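4.2 What we did about the line-following trouble

I should say up front that I didn't expect the floor to matter this much. We had Tremilton (our little two-wheeled classroom robot) following printed tracks at the Dromau school by November, and it was doing great on the long curves, then falling apart on the color codes. So most of this section is about ink and paper, which I never thought I'd be writing about in a robotics paper!

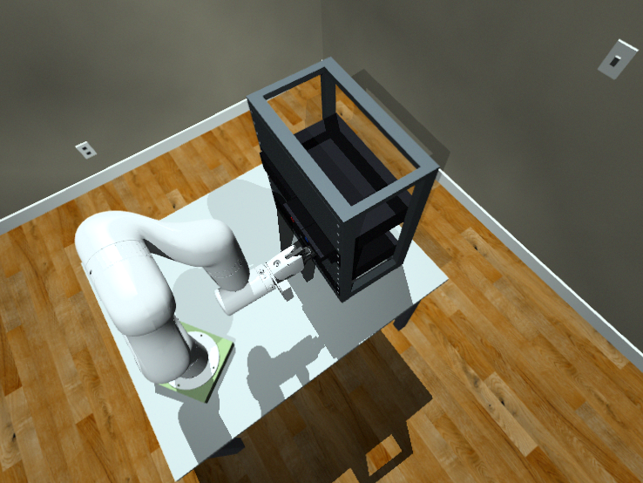
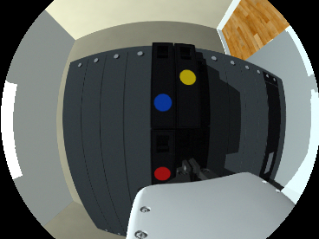
Figure 3. Two views rendered in simulation: a white robotic arm on a pale table, with a dark equipment rack at its far side (first), and a dark gray cabinet up close (second).

The logs gave us 3,673 code readings to work with, all from kids' own drawings. I went through the bad ones by hand over a couple of long evenings, and the same thing kept coming up. Kids press hard at the start of a color patch and then ease off, so the robot sees a dark blue, a lighter blue, and sometimes a third thing it decides is green. Our first reader, Flornasico, took one sample per patch. If that sample landed in the faded part, the robot turned left when it should've sped up, and somebody at the table would yell.

We changed two things. The reader now takes 20 samples across each patch and keeps the middle value, and the robot slows down when it spots the first color change (we'd had it running flat out, mostly out of pride). I also wanted to throw out any patch shorter than the sensor's own width, but that punished the youngest kids, who draw tiny, so we left those in and let the robot ignore what it couldn't make sense of.

We held back 700 readings for checking and tuned on the rest. I'd have liked more, and a wider mix of markers too. All of the drawings came from the same brand of felt tips that the school buys in bulk, so please don't assume any of this carries over to crayons. We tried crayons once. The wax got on the wheels, and we spent the afternoon cleaning them.

The sharp-corner problem is separate, and we handle it in the Bárány module, described in 4.3.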